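Packaging and Waste > Refill schemes

Clativport refill deposit, anyone using it?

mossbank_lee
22/04/2026
The Gala on Frimpong Road has started charging a deposit on its own-brand dish soap. You pay 12 cents extra for the bottle and get it back when you return it empty. Has anyone done a return yet? The sign doesn't say if the label has to be on.

tarn88
I've done two. Label has to be on and the barcode has to scan. They refused one of mine because the label had peeled.

gullwing
It's a lot of fuss for 12 cents. Curbside already takes those bottles. All this does is move them from my bin to the store's.

tarn88
Curbside takes them, but they get shredded. The store ones go back to Flotetau to be washed and filled again. That's the point of the deposit.

gullwing
Do we know they get washed? I asked at the counter and the clerk had no idea.

pellet_counter
The notice by the return machine says each bottle is good for 100 fills. I'd like to see how they check that. I do think reuse beats shredding if the trucks aren't running half empty.
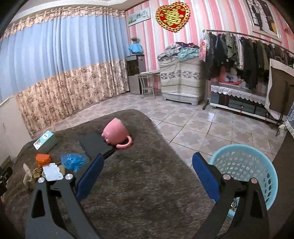 My bigger complaint is the caps. They want the cap back on the bottle, and if it's missing you lose the whole deposit. A cap on a strap would fix that.

mossbank_lee
Thanks, good to know about the caps. I've been throwing mine in the trash.

gullwing
Straps get in the way when you pour. I'd cut it off.

tarn88
Then you'd lose your 12 cents. They're reviewing the scheme in September, so send them your comments before then.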